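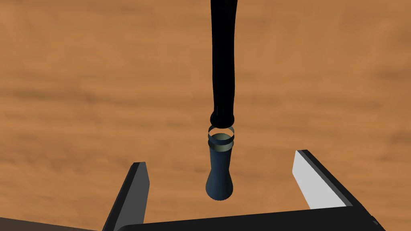

The ring, the bottle, and a good deal of patience.

Hazel Boateng had 1000 words of contract explaining what the Vosero could do around a home, and one word for what it had done since breakfast. The word was "hovered."

Brunden sold the thing on chores. Tidying, wiping, putting away. The catalog listed 618 of them, and Hazel's job, until November at least, was to sit in the Tretadis office with a cold bagel and tick the ones that came true in the simulator. She had ticked "greets owner." She was thinking of taking it back.

"It's planning," said Gaétan Cormier, from behind his monitor.

"My nephew plans like that. He's fourteen and there's a dishwasher involved."

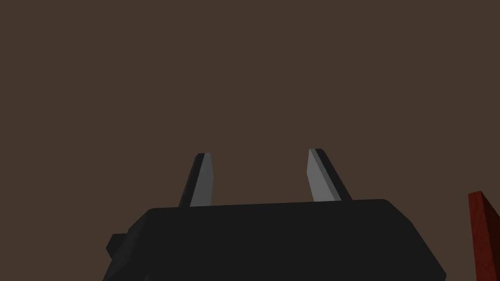
Open grip, nothing in it yet.

Gaétan rolled his chair over. He had written most of the grasping code and took remarks about it the way other men take remarks about their parking.

"Ask it to close the hand," he said.

She asked. The log filled with 3000 lines of what looked like soul-searching, and at the bottom it reported a confidence of 0.4 and requested a clearer goal.

"I'd like a clearer goal too," said Hazel. "Put that in the report."

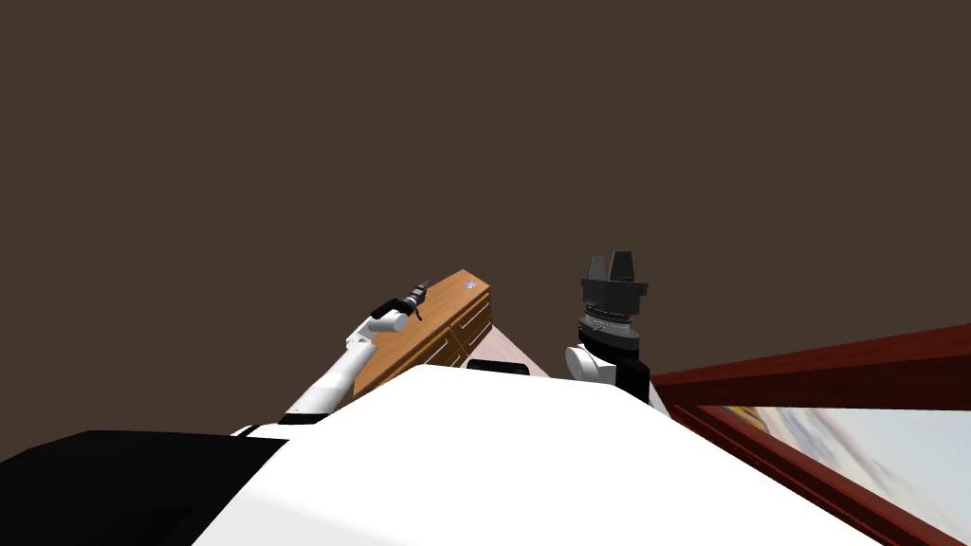

Reading time: 2 minutes

By four o'clock they had moved on to the dresser. The task was called Clear Surface, and the surface had one small bluish thing on it. Hazel's mother could have cleared it with her sleeve while talking on the phone.

"What if it knocks it on the floor?" she asked.

"Then the surface is clear," said Gaétan, and wrote that down.

They argued about whether it counted. Gill, who paid for all this, had told the investors that housework would be solved by spring. Gill had a cleaner who came twice a week, and he'd just given her a raise.

"Run 978," said Gaétan. "I have a feeling."

"You had one at 977."

She pressed the key anyway, and they both leaned in.

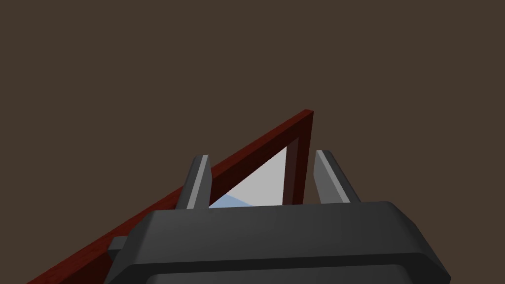

Gill called down the hall to ask whether it could do windows yet, and if not, whether they could stop saying so on the box.

Hazel looked at Gaétan. Gaétan looked at the bagel.

"Tell him it's planning," she said, and started run 979.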